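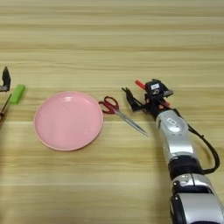 Opinion / Home

Put the Small Tools on a Plate
By Man-sik Baek
27 Apr 2021

Most advice about small household tools ends with a purchase. The Landeg catalog lists 400 drawer inserts, and I have owned six of them. My scissors still ended up under the phone book.

I now think the best organizer for a work table is a plain dinner plate with a low rim. It costs nothing if you already have one. You can see everything on it from across the room, and you can carry the lot to the sink or the shelf in one trip.

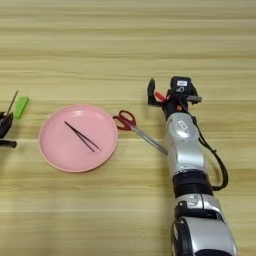
Drawers hide things. A cup is better, but thin tools go in point down and you have to fish for the right one. I kept tweezers in a cup for years and bought three more pairs in that time, all of which turned up in the same cup when I emptied it.

People tell me a plate looks messy. It can. Things cross over each other and roll a little. I don't mind this on a table where work gets done. If two or three long things overlap, you can still tell what they are and pick up the one you want.

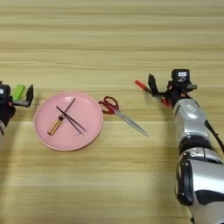 Screwdriver and chopsticks on the plate, scissors beside it.

Stesteo sells a fitted tray with a shaped slot for each tool. My neighbor in Skellovano has one. When he replaced his screwdriver, the new one didn't fit the slot, and the tray went to the garage. A plate has no opinion about the shape of your screwdriver. 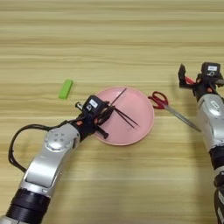 I do have one rule, and it concerns size. Anything that takes up most of the plate should stay off it. Large scissors do fine lying on the bare wood to the right, where the hand finds them, and a green block can sit on the other side. Chopsticks are the right sort of thing for the plate itself, and I use an old pair for poking stuffing into cushion corners.

Buy a second plate before you buy a tray. The thrift store on Stostska has stacks of them.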